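Print this page | E-mail this story

Two-armed robot takes a turn at laundry sorting in Irmont

February 11, 2025

IRMONT - Workers at the Mizuno linen and garment service have been sharing their sorting work with a two-armed robot since May, and the company says it plans to keep the machine after its trial period ends.

Mizuno washes uniforms, towels and small linens for clinics, restaurants and hotels in and near Irmont. It has 62 employees. Until last spring every bag that came in was opened and sorted by hand, a job that new hires were usually given first and that most of them asked to leave as soon as they could.

The robot was supplied by Mekinley, an automation company that leases machines to small plants and trains the staff who work beside them. Mizuno pays by the month and can send the robot back with one month's notice.

Plant manager Renji Sekiguchi said the company looked at automation after two years of trouble filling the early shift.

"We had people calling in with bad shoulders and bad backs," Sekiguchi said. "Sorting is a lot of reaching and a lot of bending. We moved people around as much as we could, but somebody still had to stand there."
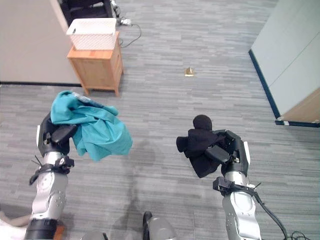
Sorting by color is the part of the job the robot was brought in to learn first. Workers used to pull the darks out of a mixed bag before anything else, and the robot was taught to go about it the same way, with each arm free to hold a different piece. A teal cloth in the left gripper and a black one in the right is an easy pair to tell apart. Navy and black are harder, and the staff still check those by hand before a load goes to wash.

The training is done away from the main floor, in a carpeted area by the offices. An employee runs the robot through a task many times, and the recorded runs are used to improve how it handles the same task later. Sekiguchi said the plant had logged 1,042 training runs by the end of last month. Once a task is reliable enough, it is moved to the sorting line, where the robot works one station out of the four.

Its pace is still slower than a person's. On a good shift the robot sorts 249 pieces an hour. Sekiguchi would not give a figure for the human stations but said an experienced sorter "beats it without trying." The difference is that the robot can be left on through breaks and the hour between shifts, when the line used to stand still.

Nobody has been laid off, according to the company, although two sorting jobs that came open in the fall were not filled. Four employees have moved into a new position called line technician, with a raise and a 10-day course taught by Mekinley.

Fouad Moussa was the first to take the course. He had sorted linen at Mizuno for six years.

"I was not happy when they told us," Moussa said. "I thought, this is how it starts. Then they asked who wanted to learn it, and I figured I would sooner be the one who knows how it works."
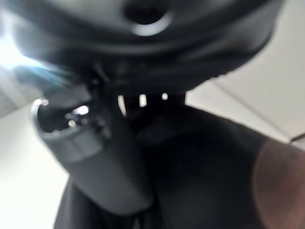

Moussa starts his day with the grippers. He wipes them down, looks for lint and loose thread, and checks the fasteners before he lets the arms move. The small camera mounted down by the gripper gets a look too, since it sees the robot's own parts from very close up, with the dark gray rounded housing filling the top of the view and narrow slits of light showing between parts of the mechanism. Moussa keeps that view open on a laptop while he works. He said a smudge on the lens is easy to miss until the robot starts grabbing at the wrong place.

He also keeps a notebook of the items that give the robot trouble. Fitted sheets are on the first page. So are aprons with long ties, and anything that comes in wrapped around something else.

Not everyone on the floor is won over. Some sorters say their own work has become harder, because the simple bags go to the robot's station and the tangled or heavily soiled ones come to them. Sekiguchi said he had heard the complaint and that the bags have been handed out in order of arrival since January. Workers have also asked that hourly counts from the robot not be posted on the wall beside their own. The counts were taken down.

Other changes have been smaller. The early shift now starts 30 minutes later, and the sorting tables have been raised. A cart system called Imard, which tracks bags from the loading dock to the washers, was put in at the same time as the robot, and several employees said it has saved them more walking than anything else.

The plant handles over 2,000 pounds of laundry on a normal day. Sekiguchi said he does not expect the robot to do more than sorting this year. Folding towels is next on the training list, but no date has been set for moving it to the floor.

Mizuno is taking applications for two more line technicians. Current employees will be considered first.

14 comments | 37 shares

Get Irmont news by e-mail each morning. Sign up for our newsletter.

This site uses cookies. By continuing to browse, you agree to our use of cookies.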